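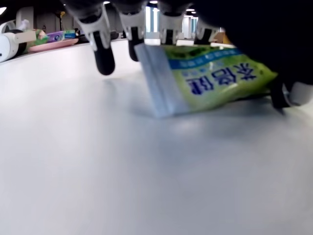
4. Viewpoint-Balanced Selection of Demonstrations

4.1 Motivation

Demonstrations for two-handed manipulation are usually recorded from several cameras at once. In the Flunavier setup these are one camera at the head and one at each wrist. The policy receives all of the views at every time step, and earlier versions of the training procedure gave each view the same weight. We found this to be a poor choice for the approach phase. A wrist camera held above a table often shows more of the hand and of the room than of the target, while the head camera shows the target clearly but at low resolution. Near contact the situation is reversed, and a crumpled package that covers only a few pixels in the head view may fill much of the wrist view.

Seol, the selection method proposed in this paper, assigns a weight to each view at each time step. The weight depends on how much the encoded view changes when the predicted action changes. Views with little bearing on the next action are reduced in weight but are never removed, so that the policy can still recover if the more useful camera is blocked by a finger or by the object itself.

Figure 3. Wrist view with three fingers hanging over a bright, nearly featureless surface. A shelf-like structure at the lower left and stacked items near the bottom center account for much of the visual detail. Views of this type receive a low weight under Seol.
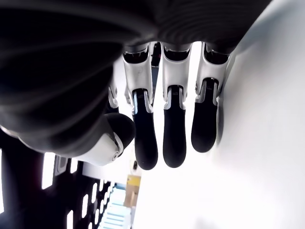

4.2 Data and Training

The training set consists of 1,000 demonstrations collected by teleoperation in May. Objects were drawn from the Jamdale set, which covers soft packages, tubes, small boxes, and plates. Each demonstration was checked for missing views, and 338 of them were set aside for validation. No demonstration was shortened, and pauses by the operator were kept.

The view encoders share their weights across the two wrists. The head encoder is trained separately. Background texture was a concern in both cases. Shelves, windows, and floor edges enter the wrist views whenever the forearm rotates, and an encoder trained without care will use them as landmarks. We therefore applied random background replacement to the wrist views only.

The head view was left unchanged, as the table edge and the position of both forearms carry information that the policy needs. With a tube on one side and a plate at the center of the table, for instance, the relation between the two objects can be read from a single head view, and the choice of hand follows from it.

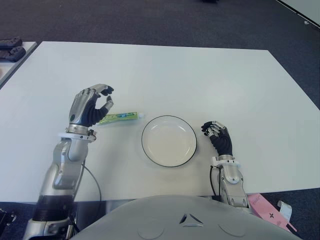

The same relation is difficult to recover from either wrist alone. When the head view was withheld during validation, the policy tended to select the correct hand but to place the object short of the plate. Withholding a wrist view had a smaller effect on placement and a larger one on grasping, most clearly for soft packages.

Training was performed on the Plornard cluster with 8 processors, and each configuration was repeated with four random seeds. Differences between seeds were small for tubes and boxes. They were larger for bags, whose shape changes under the fingertips, and we report those results separately in Section 5.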